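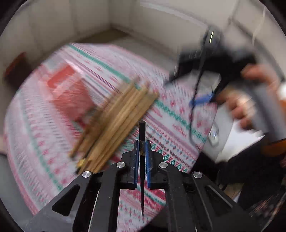

New pads, clean pins, and a very happy pair of grippers

Home Projects Workshop notes About Contact

November 2022

I have been looking forward to writing this one up! The Trurard grippers got their big service, both of the hand-held ones, and they feel so much better that I keep picking them up just to squeeze them.

The chopstick is my favorite test after a service. A thin black stick, held upright between the two blue pads, with the point hanging free below the jaws. A block or a cup will forgive almost anything. A slender stick wants the pads facing each other squarely, and if one jaw is a hair ahead of the other it leans over or spins as you close.

So, pads first. I change them every 1000 closes or so on paper, and in real life whenever the surface goes shiny. The old ones had picked up a groove right where the sticks sit. I peel them from the top corner, slowly, then clean the jaw block with alcohol on a rag until the rag stays white. The new pad goes on from the bottom edge up — press, roll your thumb, press again — and then I clamp the jaws shut on a folded strip of paper and leave them overnight. I used to skip the overnight part. Don't.

Then the pivots. The two near the jaws do most of the moving close in, and the ones out at the elbows collect all the fluff. I work a drop of light oil into each, open and close it 70 times (radio on, very relaxing), wipe off whatever comes out and do it again. Svetozár Paulík, who built the linkages, says one drop is plenty and he is right. The first time I oiled them I was generous, and the arms flung tiny spots all over my sleeve for a week.

Side play is the thing to feel for. Hold the handle in one hand, pinch a jaw block and rock it gently. A tiny click means the pin is loose in its hole, and I'd sooner swap the pin than tighten the arm against it. The left elbow on mine had that click back in May and I ignored it all summer. New pin, 2 washers, click gone. I was ridiculously pleased.

Cables get a look too. I run each one through my fingers from the module down, feeling for flat spots, and check that it has slack with the jaws wide open. Mine likes to wander across the front of the pad if I let it, so I'm going to try a soft tie a bit higher on the body.

After all that I sit down with the patterned tablecloth and the bundle of wooden chopsticks and just play. Slow closes, fast closes, one gripper in each hand. Thin end, thick end. I love the cloth for this because a stick lying on it doesn't roll away the way it does on a bare table.

Next on the bench: springs. I have a bag of them from Michalík and no idea yet which stiffness I'll like.

Comments

Anežka Holub
Do you roughen the jaw block before the new pad goes on? Mine keep lifting at the bottom corner.

Author
Yes, very lightly, 400 grit, then the alcohol. I should have put that in the post!

pinwrench
Overnight clamp fixed it for me as well. Please do the springs post soon.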